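2020年5月22日 工作台笔记

昨晚走之前把夹爪的两根手指重新装了一遍,今天一早过来先不通电,用手推着开合了几十下,总算不卡了。上次卡的地方在左边滑块,我一直以为是导轨脏,拆开擦了两遍都没用,后来发现是固定螺丝拧太死,把滑块压歪了一点点。松半圈,世界清净。这事儿记下来,下次谁再装Tillness这套手爪(对,名字还是沿用老的,懒得改了),螺丝先带上,推顺了再锁,别上来就使劲。

驱动板用的还是Dronus那块。串口一直有个老毛病:上电第一条指令偶尔会丢,手爪就傻站着不动。我在程序里加了一句,开机先发两次回零,第二次收到应答再往下走。土办法,但今天一上午没再犯过。Marthinus看了说这叫掩耳盗铃,应该去查供电,他说得对,可我今天想先看到它夹东西啊!供电的事写进下面的待办里了。

然后是标定。张开到底读数3,796,闭合到底是389,中间基本是线性的,靠近闭合那头有点弯,可能是连杆的缘故,先不管它。我把夹管子用的速度降到原来的一半,快了真的不行,手指一碰到管壁就把它顶歪,整根在孔里晃。力的上限暂时设在1,000(驱动板自己的单位,别问我换算成牛顿是多少,我还没测),再往上加,塑料管就能看出来被捏扁。

下午主要折腾试管架。白台面配橙色架子,颜色分割特别省心,阈值随便给一给就能把架子整个抠出来,比之前用的那个半透明架子强太多了。麻烦的是反光。架子表面亮亮的,顶灯一照就是一片小白点,程序时不时把白点认成孔边。我试过把曝光往下压,白点是少了,孔里面又黑成一团,下层的花形开口完全看不清。最后折中了一下:找孔的时候只用边缘拟合圆,太小的圈一律扔掉,白点自然就筛没了。

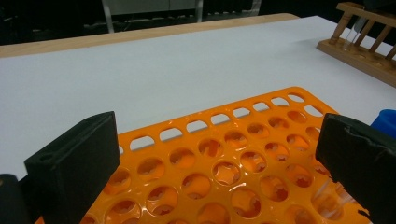
还有个坑是孔的排列。我一开始偷懒,按横平竖直的网格去推下一个孔的位置,结果第一排好好的,到第二排就偏半个孔,手爪直接往两个孔中间的塑料上怼,咔一声,吓我一跳。这架子是错开排的!改成隔一排偏移半格就对了。以后换架子,先把排列方式写进配置文件,不要写死在代码里,我今天已经把这部分挪出去了,文件名叫Becerra,跟Becerra那个分支放一起,大家自己找。

相机装在手上有好处也有坏处。好处是离得近,孔看得清楚;坏处是两根手指总要占掉左右两边的画面,越靠近架子挡得越厉害。现在的做法是在高处先把所有孔找一遍,记住坐标,下去的时候就不再看图了,闭着眼往下走。只要架子不挪,误差还能接受。可是架子轻,碰一下就挪……我想在台面上弄两个挡块,或者干脆用双面胶。Marthinus反对双面胶,说他清胶清怕了,行吧,那就挡块,我明天拿边角料锯两个。

木头架子也想试,不过今天没来得及。木头的颜色跟台子边上那条木色太接近,按颜色分肯定要糊在一起,得换个思路,也许直接贴个标记最快。玻璃管更头疼,透明的东西在图里几乎就剩几道反光,我打算先靠孔位和手指的接触反馈来判断有没有夹到,视觉就别指望了。

指面也说一句。现在是哑光的黑色硬面,夹塑料管凑合,夹玻璃我心里没底。抽屉里还有一小卷Prernier项目剩下的硅胶皮,厚度看着差不多,剪两条贴上试试。贴完记得重新标定闭合那头的读数,厚了以后389肯定不准了。

待办:
查驱动板供电,上电瞬间量一下电压
锯挡块,固定架子
贴硅胶皮,重标闭合读数
夹力换算,借个小秤来压一压
给木架想个定位办法
线束再理一理,转腕的时候老是蹭到外壳

晚上把今天的参数都存进共享盘了,谁要接着调就从最新那份开始,旧的我没删,别用错。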